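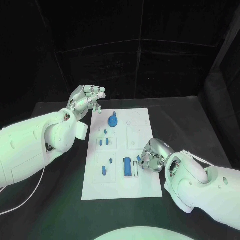

# Onov Peg and Parts Board

The Onov board is our flat practice board for anyone comparing robot hands, and it has become the thing we reach for first when a new hand arrives and we want to know how it copes with small parts. We designed it at Jornden after a long spell of testing hands on whatever happened to be lying in the drawer (bolts, bottle caps, somebody's chess set), and getting results that were fun to watch but very hard to compare from one week to the next.

The idea is simple. You get a white board with thin grey outlines marking where things belong, and a set of blue plastic parts to put there. Some are little pegs that stand upright, some are longer and lie down, and there is a chunky round one that most hands find friendly. A hand that is lovely with the round part can turn very clumsy with the pegs, so please do try both before you make up your mind about it!

## What people use it for

Most of our customers are choosing between two or more hands and want a fair morning's work out of each. Mount the hand, lay the board flat between the arms, and run the same moves every time: pick up a peg between thumb and fingers, carry it across, set it down in an outline. With two arms you can give each one its own side of the board, or have both working near the middle, where you will learn a great deal about how much room the wrists and forearms need. We like that second setup very much, even though it is slower to program, as plenty of trouble comes from the arm and very little of it shows up in a one-armed test.

It is also a good board for cameras. The blue parts stand out nicely against the white, while the grey outlines are pale enough to give a weak camera something to think about. If you are trying out a head camera, check whether the hand hides the slot just as you come in to place the part. Moving the board a little toward the robot often helps — so does coming in from the side.

## Choosing a version

- **Onov Standard.** The one most people want. Board and full set of blue parts.
- **Onov Spares.** Parts only, for when the small pegs have rolled under the bench. They do that.
- **Onov with Tapia score sheets.** The Standard set plus a pad of 200 printed sheets for writing down tries, drops and misplaced parts.

The Standard set is $95, and orders of 6 or more boards ship together in one carton. Spares and score sheets are priced on request, so just ask when you write.

## A few tips from our own bench

Use a dark, matte tabletop if you have one, and hang something plain and black behind it. Tidy the cables before the first run, and check them again with both arms stretched out over the board. Start slowly. We usually do four slow runs with each hand before we write anything down, and only then bring the speed up.

If you own the older Danon board, your recorded arm positions will need to be taught again, as the outlines are laid out differently. The Danon pegs can still be used for free practice.

Orders placed by Thu 5 December go out in our last shipment before the winter break.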